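Zurnham students teach two robot arms to set a table

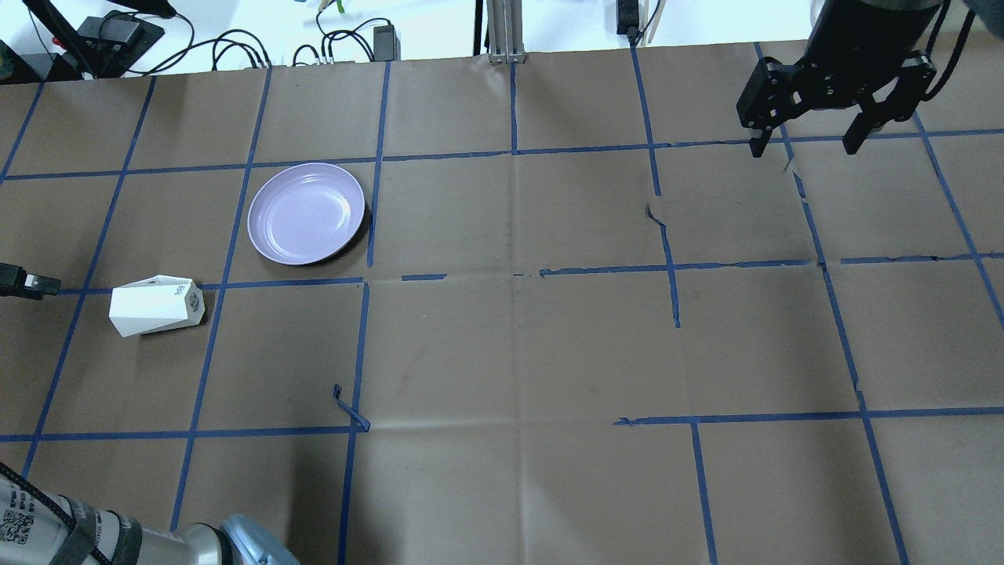

A grid made of tape

The robotics class at Zurnham Technical School has spent most of the spring term on one job: getting a pair of robot arms to clear and set a place at a table. Seven students are enrolled. Their workbench is covered in brown kraft paper, marked off into cells with blue painter's tape, and everything the arms do is planned and scored by those cells.

The project is called Darkoveck, a name the students picked in the first week and never changed. It will be shown to families and other classes at the school's open afternoon in May, starting at 1 p.m. in the workshop on the ground floor.

Svenja Frerichs, who teaches the class, said she wanted a task that students could explain to a younger brother or sister in one sentence.

"Put the plate where it goes, put the cup where it goes," she said. "Everybody understands what that means. Then they sit down to write it out for a machine and find they have left out half the steps."

The objects are ordinary. On the bench there is a light lavender plate with a low rim and a white, faceted piece that lies on its side across one of the tape lines. A black gripper with two parallel fingers works from above, and a second arm reaches in from the near side of the table.

Students work in pairs or threes. One group writes the movement program, another keeps the log, and they switch after each session. A run begins with the objects placed in cells chosen by the group keeping the log. The programming group is not told the cells ahead of time. An arm gets credit if the object ends up fully inside the target cell and is still standing the right way up when the fingers open.

The class has logged 79 runs so far. Frerichs did not want to give a success rate before the open afternoon, but she said the plate has been the harder of the two objects. The fingers have to come down at the rim, and a small error in height means they either miss it or press it into the table. Anything lying on its side is also a problem, and the students have written a separate routine for turning objects upright.

The paper takes wear from all this. It has creases and folds, and some of the tape is crinkled or torn. Frerichs said the class decided to replace the sheet only between rounds so that the results within a round can be compared. A round lasts 13 runs. After that the paper comes up, a new sheet goes down, and the students measure and tape the grid again by hand.

"They used to complain about the taping," she said. "Now they argue about who gets to do it, because the ones who tape it know exactly where the lines are."

Money and equipment

Heitmann, a machine shop in Brurnholm, gave the school the aluminum extrusion used on the bench and cut it to length. The company has also let students visit its assembly floor twice this school year. The rest of the project is paid for out of the school's regular workshop budget.

The course is in its second year. Last year's class used a single arm and moved wooden blocks from one tray to another. Adding a second arm meant students had to deal with a new question, which was how to keep the arms from reaching into the same cell at once. Their answer is a simple reservation list. Before an arm moves, its program claims the cells it will cross, and the other arm waits until they are released. Frerichs said the list makes the whole process slow, but there has been no collision since it was added.

Next steps

For the open afternoon, visitors will be able to pick the starting cells themselves. The class plans to do 5 demonstration runs, with time between them for questions. Students will also have their log sheets out on a side table, including the failed runs.

After that, the class would like to try a full place setting with a fork and a napkin. Frerichs said the napkin will probably have to wait for next year's group.

Students now in grades nine and ten who want to join the course in the fall can sign up at the school office. No programming experience is required. There is room for a few more students than this year, and those who have already taken the introductory workshop class will be placed first.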